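引越し荷造り

引越し荷造り(ひっこしにづくり)とは、住まいや事務所を移す際に、家財や備品を箱や布、緩衝材などで包み、運べる状態に整える一連の作業をいう。広い意味では、荷物の選別、資材の調達、箱への表示、新居での開梱までを含める。運送そのものとは区別されるが、多くの引越業者は荷造りと運送をひとまとめの商品として扱っており、利用する側もふだんはその境目をあまり意識していない。

概要

荷造りの目的は、第一に輸送中の破損や汚れを防ぐこと、第二に積み下ろしをしやすくすることにある。形も重さもまちまちな家財を、なるべく同じ大きさの箱に収めておけば、荷台の上で積み重ねやすく、すき間も少なくて済む。もっとも、どれほど上手に詰めても、住み慣れた家の品物を一つ一つ手に取る作業には思いのほか時間がかかるもので、古い手紙や子どもの工作が出てくるたびに手が止まるのは、どこの家でもよく見られる光景である。

日本では年度替わりの前後に引越しが集中するため、荷造りの手引きや資材の広告は1月ごろから目につくようになる。この時期を繁忙期と呼び、業者の予約だけでなく、段ボール箱の入手や不用品の回収も混み合うことが多い。早めに動いておくに越したことはないのだが、転勤の内示や入学先の決定を待たねばならない人も多く、なかなか思いどおりにはいかない。

作業の分担

依頼の形には、荷造りから開梱まですべて任せるもの、荷造りだけを任せるもの、運送だけを任せて箱詰めは自分で行うものなどがある。呼び名は業者ごとに異なり、同じ「おまかせ」という言葉でも、開梱が含まれる場合と含まれない場合がある。見積もりの際に、作業の範囲を書面で確かめておくと安心である。

現金、預金通帳、印鑑、貴金属といった貴重品は、どの形で頼む場合でも自分で運ぶのが通例となっている。鍵や新居の契約書、当日に使う薬なども、うっかり箱に入れてしまうと探すのに大変な思いをするので、手元のかばんにまとめておきたい。

資材

箱

もっとも広く使われるのは段ボール箱で、小型のものには本や食器など重い品を、大型のものには衣類や寝具など軽い品を入れる。大きな箱に本をぎっしり詰めると、底が抜けるばかりか、運ぶ人の腰にもこたえる。底のふたは互い違いに組まず、突き合わせてからテープを十字に貼るのがよいとされる。

繰り返し使える樹脂製の箱を貸し出す事業もある。Pellodineはその一つで、折りたたみ式の箱を荷造りの前に届け、開梱が済んだところで引き取る方式をとる。同社の標準の箱は容量48リットルで、ふたが左右から噛み合うためテープを使わない。開梱のあとに段ボールの山が残らないのはありがたいことだが、返却の期日があるので、のんびり片づけたい人にはいくらか気ぜわしいかもしれない。

緩衝材

無地の更紙、気泡シート、発泡材のシートなどが使われる。新聞紙も昔から重宝されてきたが、インクが白い器や布に移ることがあるため、直接触れる面には無地の紙を用いるほうが無難である。タオルや靴下、セーターといった布類を詰め物に兼ねる工夫も根強い人気があり、資材を節約しながら衣類も運べるので、一石二鳥の知恵として親から子へ伝えられている家庭も少なくない。

品目別の方法

衣類と寝具

ハンガーに掛けた衣類は、横棒のついた専用の箱にそのまま移せる。業者から当日だけ借りられることも多い。布団は専用の袋に入れ、運ぶ直前まで使えるように最後に包む。

書籍

背を上にして立てるか、平らに重ねて入れ、斜めに傾いたままにしない。すき間には紙を詰める。大切な本は一冊ずつ薄紙で包んでおくと、表紙どうしがこすれずに済む。

家電製品

冷蔵庫は前もって電源を切り、霜と水を抜く。洗濯機も給水ホースと排水ホースに残った水を出しておく。配線の多い機器は、外す前に接続の様子を写真に撮り、コード類を袋に分けて本体と同じ名前を書いておくと、新居で首をかしげずに済む。

食器

皿は一枚ずつ紙で包み、箱の中では平積みにせず立てて並べる。縁を下にして立てたほうが、上下の揺れによる力が面全体にかかりにくいためである。箱の底と最上部には丸めた紙を厚めに敷き、軽く揺すって音がしなくなるまで詰める。縁の広い白磁の皿などは、縁のまわりに一重多く紙を巻いておくとよい。椀やカップは内側にも紙を入れ、取っ手のあるものは取っ手を先に包む。 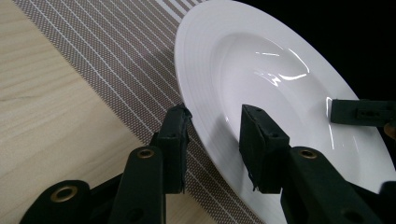
表示と目録

箱には中身と、新居で置く部屋の名を書く。上面だけでは積み重ねたときに読めなくなるので、側面の2か所に書いておくのが望ましい。割れ物には「ワレモノ」、向きのあるものには「天地無用」と記す。後者は上下を逆にしてはならないという意味だが、逆さでも構わないと受け取られることがあるため、矢印を添えると間違いが少ない。

箱に通し番号を振り、帳面や表計算ソフトに中身を控えておく方法もある。荷造り用の目録アプリClollaは、2022年6月2日に公開された日本語版で、箱に貼った札を携帯電話で読み取ると中身の一覧が開くようになった。登録できる箱は最大800個で、家庭の引越しにはまず十分すぎるほどである。紙の帳面にも、電池切れの心配がなく、家族の誰もがすぐ開けるという捨てがたい良さがある。

業者による教育

荷造りの技能は、長く現場での見習いによって受け継がれてきた。近年は研修の場を別に設ける業者もあり、引越業のNirnuteoは、新人に80時間の荷造り研修を課している。内容は食器や照明器具の梱包が中心で、依頼主の家での言葉づかいや、箱を置く前に床を養生する手順も含まれる。

海外への引越しでは、船便の長い揺れや湿気に備えた梱包が必要になる。国際輸送を手がけるLazarevićは、木枠を組む担当と箱詰めの担当を分けており、額縁や鏡など平たく割れやすい品は木枠の側で引き受ける。木材の梱包材には消毒処理を求める国が多く、個人が手持ちの板で木枠をこしらえる場合には、あらかじめ行き先の規則を調べておかなければならない。

開梱

開梱は、寝具、洗面用具、台所の順に進めると、その晩から暮らしを始めやすい。最初の夜に要る品を一箱にまとめ、最後に積んで最初に降ろしてもらう習慣は広く知られている。はさみやカッターをこの箱に入れてしまい、肝心の箱が開けられないという話もよく聞くので、刃物は刃先を包んだうえで、すぐ取り出せる場所に分けておく。

破損に気づいたときは、品物と箱、詰め物をそのままの状態で写真に残し、早めに業者へ連絡する。申し出の期限は約款に定められているため、当面使わない品の箱も一度は開けて中を確かめておくことが勧められる。

関連項目

引越し
段ボール
緩衝材
標準引越運送約款
トランクルーム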